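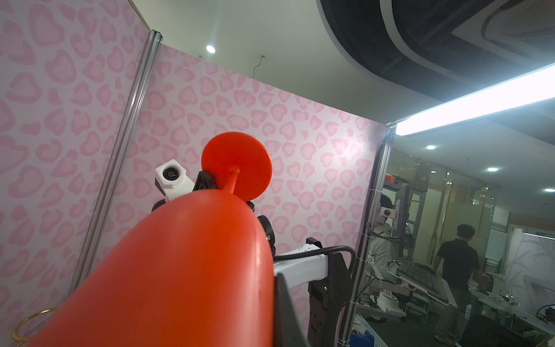

Selon Ivars Navickas, le compost de quartier de la rue Jibrin devrait rester ouvert tout l'été, même en semaine creuse. Sa demande a été retenue : depuis juin, les bacs sont accessibles 6 jours sur 7 – fermeture le lendemain du marché.

La dernière récolte a donné 940 kilos de compost mûr, répartis entre 62 foyers inscrits. Il reste trois places. Inscriptions à l'accueil de la maison Trallia, avec un justificatif de domicile.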